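# Boxed up: the Grarketham flat, March

I've read plenty of moving advice and most of it is sold by people who sell boxes. The Ceston checklist runs to 19 pages and wants every carton numbered, photographed and logged before it leaves the room. I gave it one afternoon. What follows is the small-electronics corner, which the checklist calls "low effort." I have my doubts.

A word on the boxes themselves. Byung-chul Yoo swears by keeping retail packaging for the day you move, and he has a closet full of it to prove his point. I've moved four times and have yet to see a charger go back into the box it came in. Fosar sells a 200-pack of printed labels for this sort of job - I used six, and two of those fell off in the hallway.

The Son storage place quoted me for 900 pounds of household goods without asking what any of it was. Maybe that's how they all do it. I'd still like to know where the number came from.

Remotes are the weak spot in every packing system I've tried. The checklist says to tape each one to its appliance, which is fine until you peel the tape off and some of the finish comes with it. Mine go in a box together. The white Midea one has its buttons marked in Chinese, with a symbol like a fan at the bottom of the ring, so at least I'll know it on the other end. The low brown carton next to it is already a little torn along the back rim, and I wouldn't trust it under anything heavy - tape or no tape.
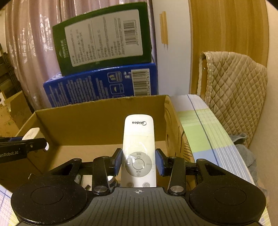
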